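Training data for soft items: how many examples, and what do I do with bad takes?

Posted in Ason Help > Data collection
asked by hallway_bench, November

I'm gathering demonstrations for a policy that handles bags and other soft goods. The wearer has gloves with a controller on each hand, and I record a head view and a close view. So far I have 77 takes of the same task. I kept 60 for training and put the rest aside because the wearer paused, lost the grip or started over. 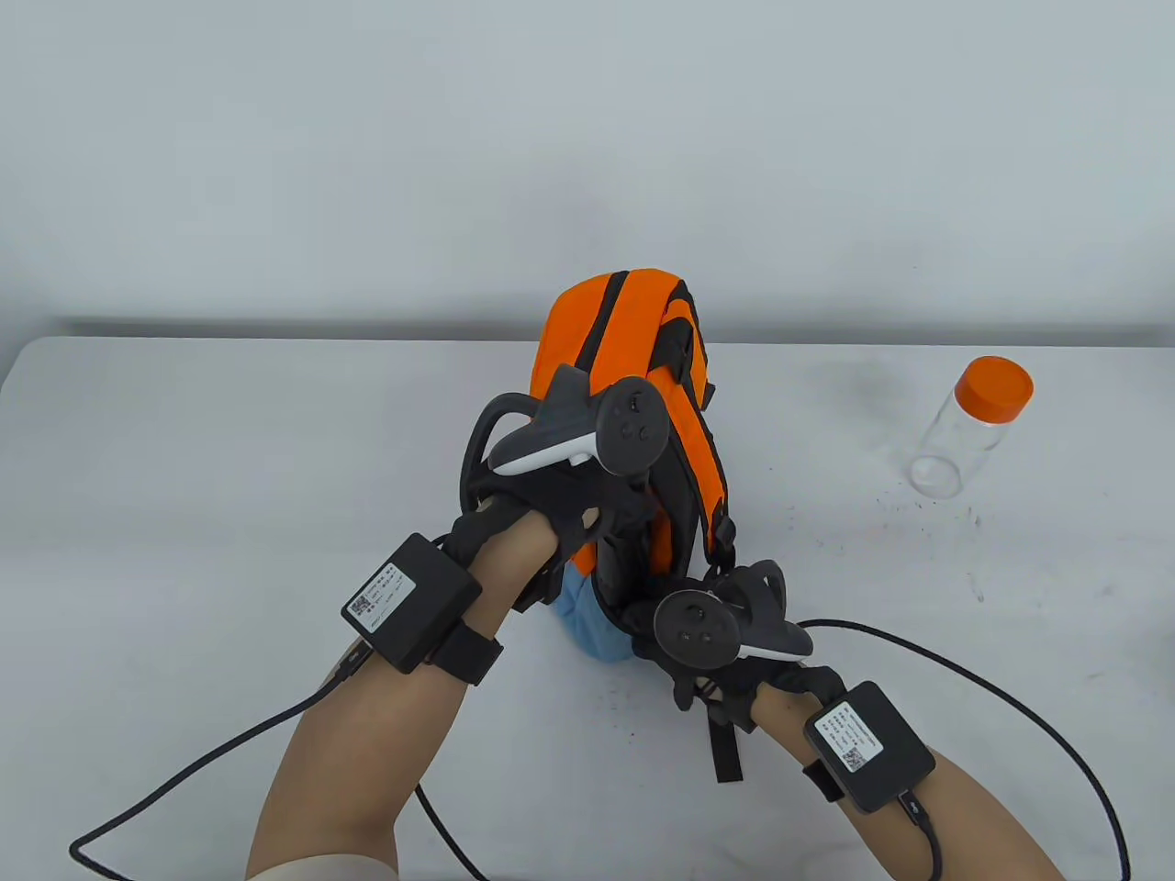
My first policy does fine on the approach and badly once both arms have hold of the item. It squeezes at the wrong height and then stalls. I changed the learning rate and the image crop and neither one helped. In most of my takes the grip is like the one on the orange backpack, with the left hand up by one strap and the right hand low by the other, so the two sides aren't doing the same thing. I don't know if that is too hard to learn from this few examples or if my takes disagree with each other. Do I record more, or clean up what I have? And should the bad takes go back in?

Soliman
Clean up first. Sort the 60 by where each hand first makes contact. I did this on a folding task and found the wearer had used 2 different grips without noticing. The policy averaged them and grabbed a spot in between that no take ever used. I dropped the smaller group, trained again on 52 takes, and the stall went away.

Also check the timing between the views. If the close view lags the head view, the contact frames are the ones that suffer, and with fabric you won't spot it by eye unless you step through slowly. 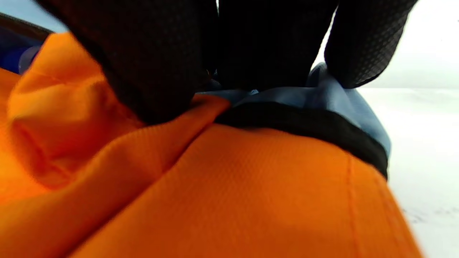 Rinbridge asked whether the paused takes could be saved by trimming out the pause. Yes, if the hands are in the same pose before and after. Cut there and keep the rest. If the wearer shifted their grip during the pause, leave the take out, or the policy sees a jump it can't copy. Lost grips are different. Keep those in their own folder - they are useful later if the wearer recovered and finished, but label them first.

Rinbridge
Thanks, trimming worked on some of mine.

For the original poster, I would just record more. Bredumura has a script for sorting takes by contact point but I haven't tried it on two-handed tasks.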